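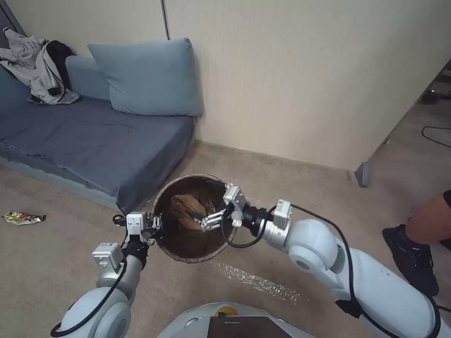

Most of the waste in an office is decided at lunch, and most of the argument about it happens somewhere else. I worked for 11 years in the same building, on a floor with beige carpet and a lot of desks, and in that time I sat through more meetings about printer paper than I can remember. We never had one about lunch. Yet lunch is what fills the bins. A crumpled brown paper bag in a round brown wastebasket is what a large share of American workdays leaves behind, and it goes out with the trash in the evening even when the paper in it could have been recycled or used again the next day.

My view is simple. Offices should take away the wastebasket under each desk and put shared bins in the places where people eat. I know this is unpopular. I was against it myself when our office manager, Ludmila Šimek, first brought it up one December. I thought it was a small insult, the kind of thing a company does when it wants to look responsible and save on liners at the same time. I signed a complaint. So did most of my row.

The complaint failed and the baskets went. What followed was dull. People walked to the kitchen with their trash. It took less than a minute. Some of them saved it up on the corner of the desk until they were going that way for coffee. A few brought small bins from home, and those were allowed to stay on the condition that the owners emptied them, so within a month most had gone back home.

The case for the change rests on one fact about desk bins, which is that everything goes in together. Half a cup of yogurt goes in on top of a clean envelope, and after that the envelope is garbage too. A cleaner with a floor of 200 baskets to empty before the end of a shift can't sort them and shouldn't be asked to. When the bins are side by side, the person holding the trash does the sorting, and that person knows what is in the bag.

There is a fair objection from people who have trouble walking. Reinaldo Teixeira, who sat across from me, had a bad hip and kept his basket with no form to fill out and no questions. Any office that makes this change should do the same for whoever asks. I don't think it is a reason to leave a basket under every other desk.

The weaker objection is about time. Fulgencio Esteban in accounts worked out what the extra walking cost the company and sent it to all of us in a long email. He assumed 22 trips a month per person. I don't doubt his multiplication. But he assumed that every one of those trips would otherwise have been work, and I sat near enough to Fulgencio to know that wasn't so.

I'd go further on the bags themselves. A plain paper bag holds up for several lunches if nothing leaks in it. My father folded his flat and carried it home in his coat pocket, and he didn't think of it as a cause. The deli downstairs from us, Firnlow, put every sandwich in a bag, including sandwiches that were already wrapped and were going up one flight of stairs. I asked them to skip mine and they did. After a while the woman at the register stopped reaching for one when she saw me come in. She would have done it for anybody who asked.

None of this will fix very much. The trash from one floor is small next to what a single warehouse throws out, and I have no patience for companies that move a few bins and then write about it in the annual report. Do it and keep quiet. Tell the staff two weeks ahead, label the shared bins in large letters, and put one near the copier, where people will otherwise leave paper on the floor.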